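I'd been meaning to talk to Jolien Visser ever since a neighbour told me she'd left a steady office job in Helten to mend other people's knitwear. We finally sat down in April, me with a moth-eaten cardigan in my bag (of course I brought it!) and her with a pot of very strong tea.

"Everyone starts by saying sorry," she told me. "They hold up the jumper and say sorry, it's a bit of a state. I like a bit of a state." 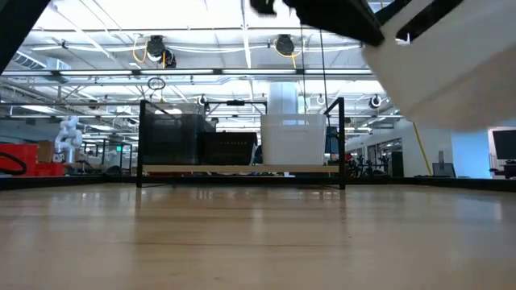 She learned from her aunt, who darned socks in front of the telly and wouldn't hear of buying new ones. Jolien hated it as a child, and only picked up a needle again when her own favourite pullover went at the elbow. Then a friend asked, and a friend of that friend, and last year she mended more than 300 pieces. I asked which was the worst.

"A fisherman's jumper from Sullon. The dog had been sleeping on it, and eating it, I think. That took me 12 evenings and I'd do it again tomorrow."
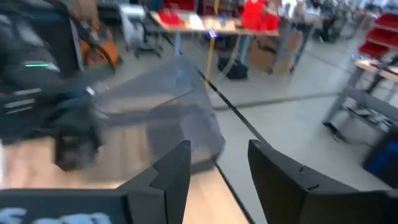
Does she match the wool or let the mend show? She pulled a face at that one. "I ask. Some people want it invisible and I'll try, but old navy is never the same navy twice. Mustard on grey, though, lovely."

My cardigan got a long look and a sniff. It's having green elbows.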